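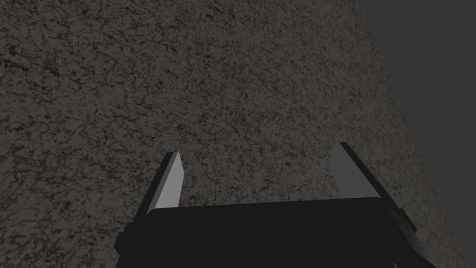
Fadime Bayram wrote that the bench hands at Urelville were never asked about the change, only told, and that she'd like to hear from sites further along before her own goes live in December. Her message is quoted at the bottom. I'm at the Roridthorpe shop, so I'll answer for us.

We cut and finish stone benchtops. The Cernov cell went in on the second line and does the handling between polishing and packing: sink cut-outs, offcuts, sample tiles, edge strips. Everything it does on the floor gets run in simulation first, with the two-finger gripper over a stone surface, and that part of the work now belongs to us and not to the supplier. I didn't expect that when I signed the roster.

What changed for people:

Lifting. Sample tiles used to be 454 a shift by hand across two of us. The cell takes 400 of those. The rest are odd sizes or have a chipped corner and still come to the bench. My wrists are better for it and I won't pretend otherwise.

Jobs. Nine of us on the line before, nine now. Two moved to the programming desk and one to templating. Both desk jobs were offered to the line first, but only after the delegate asked for it in writing. I'd get that settled before the gear arrives.

Pay. The desk jobs came in at the old bench rate for the first stretch. Management's view was that sitting down is easier work. We had it reclassified, and the back pay turned up two pays later. Ask for the classification up front.

Pace. This is my main complaint. When the cell runs well the packing end gets no gap between trays, and the gaps were where people had a drink of water or swept up. We now have a set break on the hour at packing. It took a fair bit of arguing.

Dust and water. No change. The cell doesn't touch the wet saws. If anyone tells you automation fixes your silica problem, ask them which machine.

Training was 233 pages of manual and one afternoon with the Öztürkmen technician, who was good but had a plane to catch. The older blokes picked it up as quickly as anyone once they were allowed to sit at the screen and move the gripper around themselves. I'd ask for paid time to do that. We got ours at the start of the shift, before seven, when it's quiet.

I can send our break clause and the wording on classification to anyone who writes to me off list.

Cheers,
Roridthorpe delegate

On the list earlier, Fadime Bayram wrote:

> Hi all,
>
> We had a toolbox meeting at Urelville this morning and were told
> a handling cell is coming in December. No one on the benches
> was asked about it. The layout is already drawn up and the
> packing end has been moved closer to the saws, which I have
> raised separately.
>
> They say no jobs will go. I have no reason to doubt it but I
> would like it on paper. Has anyone here been through this, and
> what do you wish you had asked for at the start? I'm mostly
> after rates, breaks and who gets trained.
>
> Thanks,
> Fadime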